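June, late morning - site notes, Illwood building

Went by with Reece to look at the front again. The sidewalk shed is up now and covers both storefronts, so the shoe repair place has hung a paper sign out by the curb. Not great for them. I said I'd ask Ladi if we can get a proper banner on the shed, 80 inches wide or so it reads from across the street.

Permit board still shows the old drawings, the ones with the roof addition set back 7 feet. Gaspard swears the new set went in. Somebody please check before Jacqueline gets another call from the block association!

Upstairs the third floor is gutted to the brick. Found a patched-over window on the north wall that isn't on any of our plans (Ji-hoon has the sketch). If we open it back up, the rear apartment gets real daylight, and I'd love that.

Lobby: Rathjen quoted 200 square feet of stone and I only get 75 for the walls, so either they're counting the stairs or I've measured badly. I'll redo it with the long tape tomorrow - and I still need the spare key from Reece.

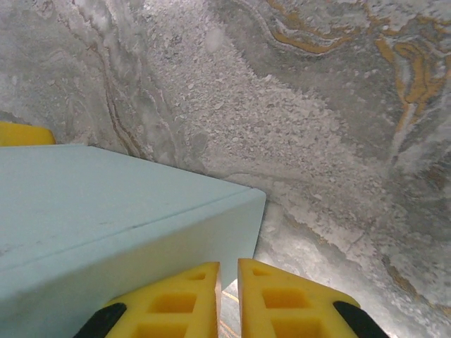
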